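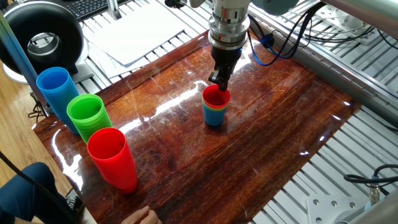 机械臂末端夹爪伸入台面上一小叠塑料杯的杯口

Gazi研究院公布机器人操作平台设备采购与更新计划

2022-02-28,Gazi研究院设备与资产管理处发布本年度机器人操作平台采购与更新计划。计划列明设备购置预算200万元,用于补充协作机械臂、末端夹爪、腕部力传感器及配套安全装置,并对在用工位进行更新。采购文件定于5月向供应商公开,具体条款以届时发布的正式文本为准。

计划适用于研究院本部及Raneck园区的操作实验室。设备与资产管理处在通知中要求,各实验室申报设备时应同时填报安装条件、供电需求、操作人员安排和后续维护费用,仅填报单机价格的申请不予受理。

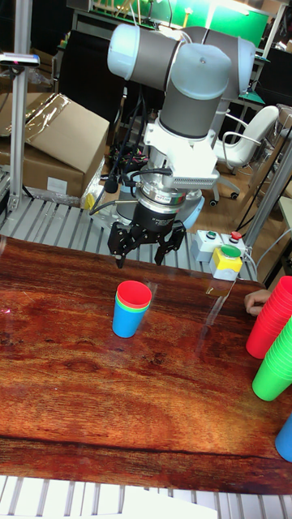
Lavanya Mathew
Gazi研究院设备与资产管理处 通讯员

根据计划,本年度拟更新的操作工位共15个,其中Raneck园区的工位优先安排。管理处于申报阶段共收到各实验室提交的需求37项,经核对后合并了内容重复的部分,其余按紧迫程度分为当年采购、次年采购和暂缓三类。暂缓类项目保留申报编号,下一年度无须重新提交论证材料,但须更新报价。

设备与资产管理处负责人Debashish Khondokar表示,以往的预算编制以机械臂本体为主,夹爪、线缆、安装支架和控制按钮盒等部件多在到货后另行申请,造成工位交付时间难以确定。“今年按工位编制预算,一个工位需要什么,就在一份申请里写全。”他说。

按工位编制的预算分为本体、末端执行器、传感与采集、安全装置、台面与支架、备件及易耗品等科目。杯具、积木等操作试验用品单价较低,但消耗频繁,本次首次列入易耗品科目,由实验室按季度领用。此前这类物品由各课题组自行购买,规格不一,同一项任务在不同工位之间难以对照。管理处将编制统一的物品目录,注明材质、尺寸和允许的替代型号。

以杯具任务为例,同色杯叠放于台面一侧,不同颜色的杯子套成一小叠置于夹爪下方,夹爪的开口范围和指端形状直接关系到任务能否开展。管理处据此要求,申报末端夹爪时须附拟操作物品清单,并注明物品的最大外径和最薄处厚度。对于同一机械臂需要换用不同形式夹爪的实验室,申请中还应写明快换接口的型号,接口费用计入末端执行器科目。

线缆布置此次单列检查项。机械臂外部走线的长度和固定方式由安装单位出具图示,实验室负责人签字后方可施工。

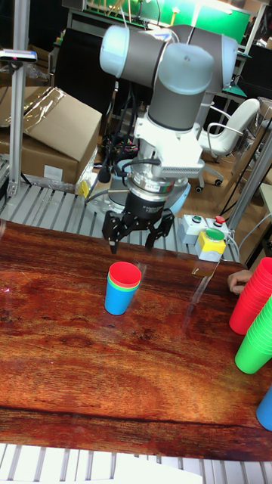
安全装置与验收要求

计划规定,新建和更新的工位均须配备急停装置及启停按钮,安装位置应在操作人员伸手可及的范围内,不得被试验物品遮挡。按钮盒外壳颜色和按钮功能应在工位说明中逐一标明,同一园区内的标识方式须保持一致。已有按钮盒符合要求的,可继续使用,不重复列支。

凡需要人员在台面边缘整理物品的任务,实验室须在申请中附操作规程,写明机械臂运行期间人员的站位、手部允许进入的区域以及停机后的复位步骤。规程由所在园区安全员审核,审核意见随采购申请一并归档。

设备到货后的验收分为开箱核对、安装检查和任务试运行。试运行由使用单位选定一项日常任务,在供应商工程师在场的情况下连续完成,试运行记录作为付款依据之一。开箱后包装箱原则上保留至验收结束,以备退换。

供应商与维护安排

Mastden和Gorard两家供应商已就前期技术咨询提交书面材料,内容涉及供货周期、备件价格和现场培训。管理处说明,技术咨询不构成采购意向,其他符合条件的供应商可在采购文件公开后参加报价。

维护费用自本年度起与购置费用同时核定。供应商须提供为期5年的备件价格表,列明夹爪指端、减速部件、传感器线缆等常用件的单价和供货时限。合同期内价格上调的,应提前书面通知,并由管理处重新评估。未能按时限供货的,研究院有权向第三方采购同等规格备件。

Khondokar表示,管理处将在采购文件公开前为各实验室举行申报说明会,解答科目划分和报价格式方面的问题。Raneck园区的说明会将在园区内单独举行,时间另行通知。

各实验室对计划内容有不同意见的,可以书面形式提交设备与资产管理处。涉及科目调整的意见须由实验室负责人签署,并附原申报编号。

(来源:Gazi研究院设备与资产管理处)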